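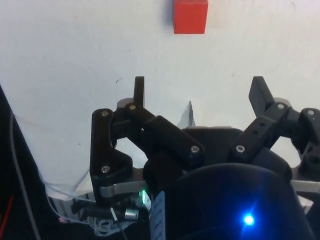
I got to Nultivville just before ten in the morning, and she already had the kettle on and a half-finished jigsaw pushed to one end of the kitchen table. She cuts them herself, by hand, in the back bedroom, and sells them under the name Vullis. (It was her grandmother's cat. I asked.)

"I never meant to have a shop," she told me. "I wanted a puzzle of my street and no one made one, so I bought a scroll saw off a neighbor and ruined a lot of wood."

Her first proper puzzle had 300 pieces and took her most of January. The big ones now have 900, and she won't do more than two of those a year because her wrists start to complain! I asked what makes a good piece and she got up to find one, a fat little thing shaped like a teapot.

"You want it to feel nice before you know where it goes," she said. "People hold a piece for ages while they're talking. They're not even looking for the gap."

The one everybody writes to her about is Hunt, a woodland picture with 13 foxes in it, all of them cut across two or more pieces so you can't just pull them out of the pile. She gets letters from people who are stuck on the last fox. Does she help them?

"No! Well, once. The lady was going into the hospital and wanted it done first. I sent her a drawing."

We talked for a while about glue (she's against it) and about whether you should look at the lid. She doesn't put a picture on her boxes at all, which I'd find maddening, and I said so. She laughed and told me her own sister sends them back.

For years she bought her blades from a little firm called Haltex, and when they stopped making the thin ones she drove over and bought every packet left on the shelf. They're in the freezer drawer under the peas. "It's dry in there," she said, "and I know where they are."

Before I left I tried the jigsaw on the table. I got one piece of sky in, and she told me it was upside down.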